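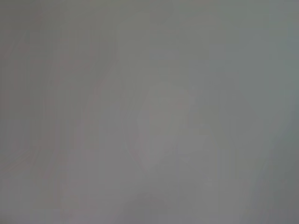
Tiltthorpe helps small plants and workshops plan what they spend on robots. We look at the whole cost of a cell, from the arm and its mounting to the parts that tend to get left out of the first budget. Wrist cameras are one of those parts. When the view from the wrist is a gray blur with one paler oval patch near the middle, there is no edge in it for anyone to work from, and we want a client to have money set aside for lenses, lighting and setup hours before that comes up.

Katherine Taipe started the company in Marnovley after buying equipment for a packaging plant. We don't sell robots and we take no commission from those who do. Clients pay us a flat fee of $2650 for a planning study. It covers 2 visits to your site, a written equipment list, and a budget spread over 3 years. Travel outside the Marnovley area is billed at cost.

Most of our clients are buying their first arm. Others, like Stillura, already have several and need a replacement schedule – what to keep, what to trade in, and which spare parts to hold.

Our office on Han Street has a test bench where clients can try a gripper or camera before ordering. Bring your own parts if you can. Bench time is included in the study.

Planning for the next budget year opens in April. To ask for a study, call the office at extension 3215 and have your floor plan and current maintenance costs on hand.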